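# Lirnano clothing drive moves sorting into the bedroom

The winter clothing drive in Lirnano will take bags again through December, and this time the organizers are asking people to do the first sort at home, on the bed, before anything is carried to the hall on Bilach Street.

Last year the drive took in 375 bags. Of those, 108 had to be opened and sorted a second time, mostly for single socks, stained shirts and clothes that had been packed damp. The hall has 20 tables and one evening to fill them, and the extra sorting pushed opening time back by more than an hour.

"We had people standing outside with their kids while we were still pulling swimwear out of the coat pile," said Thomas Sartori, who runs the drive. "If the bags come in sorted, the doors open at nine."

The new instructions fit on one sheet of paper and are being left at the library, the laundromat and the Jivell grocery store. They ask each household to make the bed first, then put clothes on top of it one at a time, with room between them. Shirts get opened out at the collar and underarms and checked in daylight. Pockets get emptied. Anything that needs a wash goes straight into the machine and waits for the next bag.

Sartori said the bed works better than the floor or the kitchen table. It is about the right height for most adults, it is usually the largest clear surface in an apartment, and a light-colored cover makes dark clothes easier to check for lint and pulled threads. It also sets a limit, as the job has to be finished before anyone can go to sleep.

Wayne Turcotte, who lives on the Valtonen side of town, tried the sheet ahead of the drive and got through two dresser drawers in an evening. He started with only a couple of things on the duvet, a black one and a green one, and decided on those before he took out any more.

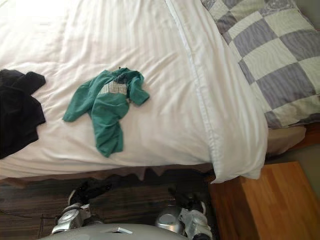 ## What the drive will take

Adult and children's clothing in all sizes is accepted, including T-shirts and other summer items, which are stored until spring. Printed shirts are fine as long as the print is not cracked or peeling. Coats, sweaters and long pants are needed most, and men's sizes ran out first last year.

Bedding is accepted for the first time. Duvet covers, flat sheets and pillowcases should be washed and folded, with sets tied together with string. Odd pillowcases are welcome and do not need to match anything. Pillows and duvets themselves cannot be taken, as the hall has no space to store them.

The drive will not accept underwear, single shoes, or clothing with broken zippers. A missing button is all right if the spare is pinned inside.

## How to pack

Clothes should be folded and put in clear or white bags, one type per bag where possible, with the size range written on a strip of tape. Black trash bags caused trouble last year - two of them were nearly thrown out with the garbage - and will be turned away at the door.

Bags should be light enough to lift with one hand. Turcotte said his first one was not, and he split it into two before leaving the house.

"I'd put the jeans in with everything else," he said. "Jeans need their own bag."

He kept more than he expected to. One sweater went into the bag and came back out twice, and is now in the drawer again.

## Drop-off

The side door of the hall on Bilach Street will be open for drop-off from 4 p.m. to 7 p.m. on the first two weekday evenings of the drive. Parking is on the street only. Residents who cannot carry bags can leave their name and address at the library desk, and a van will come by in the morning. The van has room for 200 bags over the course of the drive, and pickups are booked in the order the names come in.

Clothes will be free to anyone who comes to the hall, with no forms to fill in. Whatever is left on the tables at closing goes to the thrift store in Valtonen.

Copies of the instruction sheet are also available in large print from the library desk.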